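The Second Life of the Cardboard Box

Towns and employers are looking again at the most ordinary package in the building, and at how many trips it can make before it is pulped.

By Hamdia Admasu

The corrugated box is among the most common manufactured objects in daily use and among the least considered. It is bought flat, folded once, filled, taped, opened and flattened again, often within a single week. In Jirnton, where the district authority has spent the past year reviewing how its offices and schools receive supplies, the box has become a matter of policy.
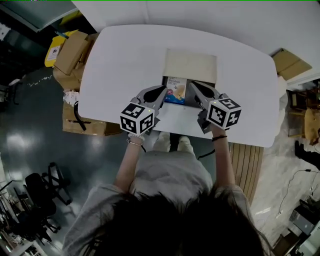
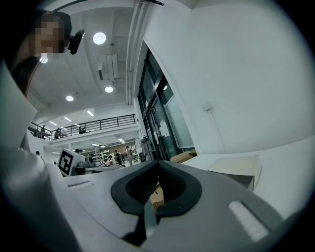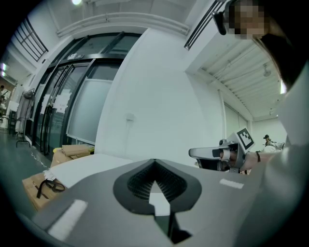

Three views. An open cardboard box stands on the white table in the first.

The review began with storage. Deliveries to the authority's central building had outgrown the rear corridor by early spring, and the collection contract allowed for only one pickup a week. Ilse Dreßler, who oversees purchasing for the district, asked each department to keep its empty boxes for a month. At the end of that period her office held 221 of them, the great majority with sound corners and clean walls.

"We had been paying to have them taken away, and in the same quarter we had been paying for new ones," she said. "The two costs sat in different budgets."

The arrangement now in place is modest. Boxes in good condition are slit along the tape line, folded on their original creases and stored upright by size. Any department sending out files, textbooks or equipment draws from this stock before ordering. Boxes that have been damp, crushed or torn at the seam go directly to recycling.

Condition is judged by hand. Corrugated board owes its strength to the wavy inner layer, known as the flute, which holds the two outer sheets apart. Once the flute has collapsed, the box may look acceptable and still fail under a stack. Staff are taught to press a thumb along the vertical edges and to set aside any box that gives way easily. Flaps that have been folded backward many times also weaken, although a worn flap can be trimmed and the box put to lighter use.

Tape has proved the more stubborn problem. Plastic tape pulls away the outer paper when removed, and each removal leaves a weaker surface for the next strip. The district has moved to gummed paper tape, applied with water, for everything it sends out itself. It cannot require the same of its suppliers, though one of them, the stationery wholesaler Pradex, has agreed to make the change on school orders.

Gadisa Adugna manages the warehouse at Pralancombe, which serves the outlying schools. His building handles around 2000 boxes in a school year, and he was not at first in favor of the plan. Mixed sizes stack poorly on a pallet, and his team had come to rely on uniform cartons. The compromise reached in August limits reused stock to 8 standard sizes – anything else is kept for internal moves.

"A box of an odd size costs us time," he said. "I would sooner recycle it than have two people trying to find a place for it."

There are limits to what reuse can achieve. Paper fibers shorten each time they are pulped, and new fiber must always be added to keep board strong. Keeping a box in use delays that process without ending it. Nilmini Siriwardena, who advised the district on the review, has recommended that the authority publish its purchasing figures for new cartons each year and leave broader claims aside until several years of records exist.

The schools have found uses of their own. At the Alemayehu school, sturdy cartons now serve as drawer dividers in the art rooms, and the largest are set aside for the stage crew. Eldana Negash, the deputy principal, has asked that her school be allowed to keep its share of the oversized boxes when the arrangement comes up for renewal in December.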